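How I Keep Two Arms From Crashing Into Each Other (a shared-space routine)

If you run two arms over one table, sooner or later they're going to touch. Mine did in my second week, and it cost me a fingertip pad and a very quiet lunch. What follows is the routine I use now at Sukness. Liya Tamiru wrote the first version, I kept bugging her about it, and now it's sort of both of ours.

A quick note before we start: this is a house rule, so it sits on top of your risk assessment and whatever safety standard your site works to. If your safety person says something different, go with your safety person!

What you need

A printed layout of your cell, two colors of tape, a marker, and a log (ours is a beat-up notebook, yours can be a spreadsheet). And one other person. Please don't do this one alone.

Step 1: Draw the shared zone

Mark every spot on the layout that both arms can reach. Draw it with the grippers on and open, because I once did it from the wrist flange and my zone came out way too small. Fingers stick out more than you think, and they swing wide when the wrist turns.

Step 2: Pick who goes first

One arm owns the zone at a time. Write down which one gets it by default and what signal hands it over. We call ours the Prasham and the Degefa (old project names, long story), and Prasham always has the zone at startup. Put the names on the arms too, with tape. Saying "left" and "right" is asking for trouble when two people are standing on opposite sides of the cell.

Step 3: Set the waiting pose

The arm that doesn't own the zone waits outside it, gripper closed, wrist tucked. Save that as a named pose and don't let anybody overwrite it. I lock mine with a password, which Rianne Mulder thinks is overkill, and she may be right.

Step 4: Walk it slow

Run the full handover at your reduced speed setting, 3 times, with the other person on the e-stop and nothing in the grippers. Then do it again with the parts you'll really be running, since a long part changes everything. Watch the elbows and sleeves as well as the fingertips. 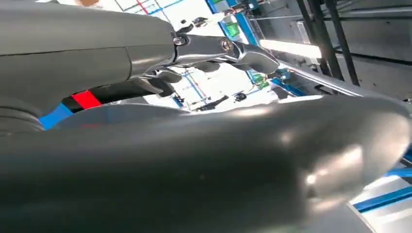
If at any point you catch yourself thinking "that was kinda close," stop and write it down. We count anything under 2 inches of gap as a near miss, and it goes in the log even if the run finished fine. Then back the waiting pose off a bit and start the slow runs over from one. Yes, all of them. It's annoying, I know.

Step 5: Recheck after changes

New fingers, new cable, moved table, software update: any of those sends you back to Step 4. We also redo it on the first Friday of the month whether or not anything changed. It takes me 12 minutes if I don't get chatting.

The blank log sheet we use came from the Plivatgate folks, and it has 11 columns. I fill in maybe half. Date, who was there, which pose changed and by how much are the ones I'd keep.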